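Teaching the cutlery basket, take two

I've spent most of April teaching a pair of robot arms to deal with cutlery, and I'm having a ridiculous amount of fun! Samira Tarawneh talked me into it (she runs the Testis sessions), and now I dream in forks. 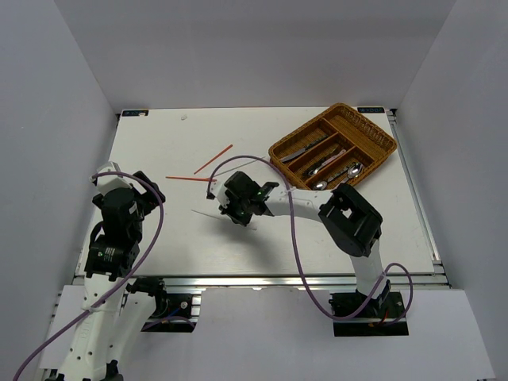
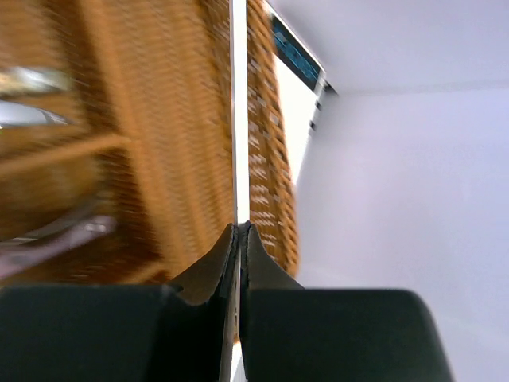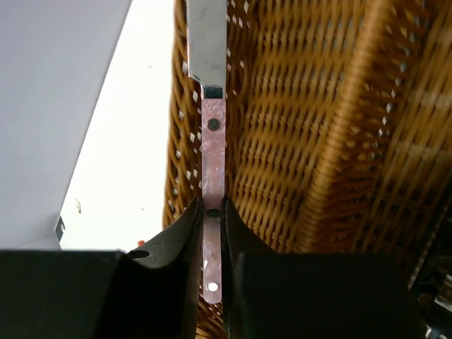
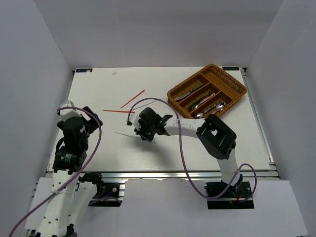 Two outside views and two from the grippers, all with the wicker basket.

The idea is that you do the job yourself by remote control, over and over, and the arms learn from the recordings. We're up to 84 good runs and Samira wants 600 before we train anything. My first dozen were dreadful. I kept watching the wide view when I should've been watching the close one – you get no feel for how near the fingers are to the weave until you switch.

Going slowly helps, but too slowly is bad as well, as every dither gets recorded and the arms will happily copy it. I now do a few practice goes first, shake out my hands (my thumbs ache!) and only then hit record.

Next up is moving the basket between runs, so they don't just learn one spot. I've got a list of starting positions taped to my monitor and I'm itching to get going on it.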